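Chapter 5
Buying Less, Storing Less: How Stock Moves Through a Small Business

When I took my first job out of school, at a housewares shop in Priltside, my boss handed me a clipboard and told me to go find out what we owned. I thought it would take an hour. It took two days, and at the end of it I had a list of 470 different items, a sore back and a great many questions. Why did we have so many gravy boats? Who had ordered them? And why were we out of the plain white mugs that people asked for every single morning?

I didn't know it then, but I was asking the questions this chapter is built on. Inventory is just the stuff a business holds because it plans to sell it or use it. A bakery's flour is inventory, and so are the boxes the cakes go home in. The oven isn't, and neither is the van (students mix this up every year, so put a star next to it!).

You've already met the balance sheet in Chapter 4, where inventory sat quietly among the current assets and gave us no trouble. Now we're going to pick it up and shake it. Stock is money you can't spend yet. Every gravy boat on that shelf had been paid for, and while it sat there it was taking up room, collecting dust and going slowly out of fashion. 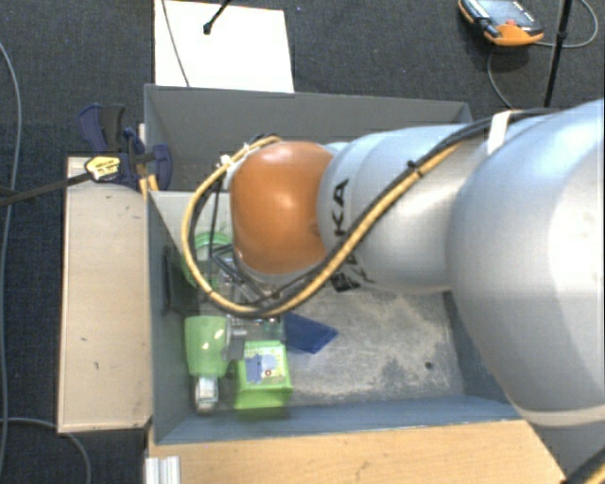
So how much should a business keep? Too little and customers walk out the door empty-handed. Too much and you can't pay the electric bill. Most owners I've met started out by guessing, and plenty of them got pretty good at it, but guessing gets harder as the list gets longer.

We'll start with turnover, the number of times a year a business sells through its average stock. Take Hornimis, a garden supply store we'll follow through most of the chapter. Its potting soil turns over fast in spring and then hardly moves after October. Its ceramic planters barely turn at all. Same store, same roof, and two very different problems for the person doing the ordering.

After that we'll look at reorder points and safety stock, and then at the costs of holding things, including the ones that never show up on an invoice. The math is lighter than it looks. If you can multiply and divide, you'll be fine, and I work the first problem all the way through on page 152.

Before you read on, go open a kitchen cupboard and pick something you have too much of. Write down what you paid for it, if you remember, and when you last used any. Keep that note handy, as you'll need it for the first exercise in Section 5.1.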